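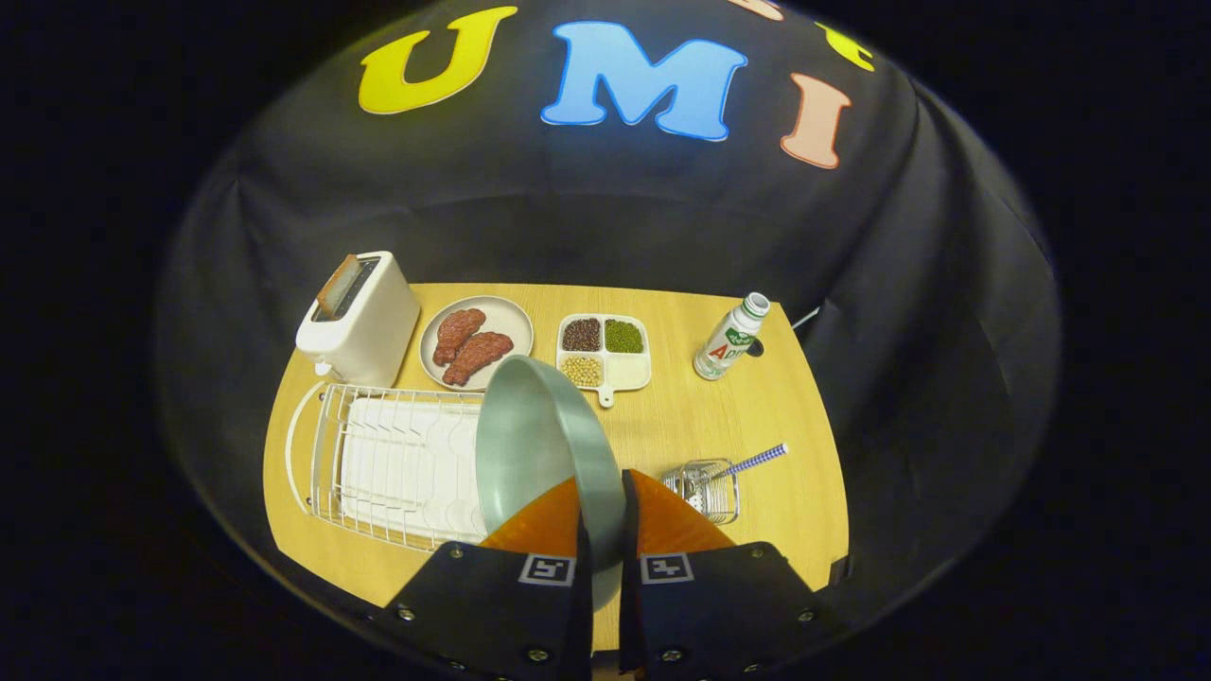 Prato verde-claro, letras de feltro ao fundo.

março de 2018

Post rápido que tenho o arroz no lume e ainda não fiz a mala.

Então. Decidi parar de comprar loiça. Já sei, já disse isto em janeiro, e depois fui à feira de Prilitz e vim de lá com duas travessas e uma molheira. Uma molheira! Não faço molho desde o Natal. Mas desta vez é a sério, porque abri o armário de cima e caiu-me uma tigela no pé. Não partiu. O dedo ficou roxo.

Comecei a despejar tudo para cima da mesa da cozinha e depois para o chão. Chávenas sem pires, pires sem chávenas, aquele bule da tia Odete que pinga por todo o lado menos pelo bico. Uma caixa inteira da mudança que nunca tinha sido aberta, ainda com a fita da Cullus. Lá dentro: copos de iogurte de vidro. Lavados e embrulhados em jornal, um a um. Quem é que eu era nessa altura?

Regras que inventei no momento, sentada no chão:
— se não uso há um ano, sai
— se está lascado, sai (menos a caneca azul)
— se foi prenda, pergunto primeiro à minha mãe, que se lembra de tudo

A terceira regra foi um erro. Quarenta minutos ao telefone por causa de uma saladeira. Fica a saladeira.

O resto levei à loja de segunda mão, a Tambunan, ao pé da estação. Fui a pé com dois sacos, coisa estúpida, cheguei lá com os braços dormentes. O senhor ao balcão é o Zoltán Csizmadia, quem compra lá conhece, e esteve a virar cada peça ao contrário para ver o carimbo. Muito calado. De repente parou num pratinho de sobremesa feio, feiíssimo, castanho, e disse que era Disex e que havia gente que juntava aquilo. Deu-me 40 pelo prato. Pelo resto todo, nada, mas ficou com ele para a caixa do «leve o que quiser» à porta. Achei justo.

Claro que quando cheguei a casa fui logo procurar na net se havia mais daquele castanho. Há quem peça 200 por um serviço incompleto. Fechei o computador. Abri outra vez. Fechei.

O que ficou no armário: seis pratos rasos, seis fundos, a saladeira, a caneca azul, as travessas novas. E a molheira, sim. Agora as portas fecham sem empurrar com a anca, e de manhã encontro a chávena à primeira, que é uma alegria um bocado parva mas é.

Falta a gaveta dos tupperwares. Não tenho coragem. As tampas não pertencem a caixa nenhuma, juro que se reproduzem lá dentro. Se alguem tiver um sistema que funcione digam nos comentários, respondo quando voltar, que no sítio para onde vou a rede é péssima.

O arroz pegou. Tenho de ir.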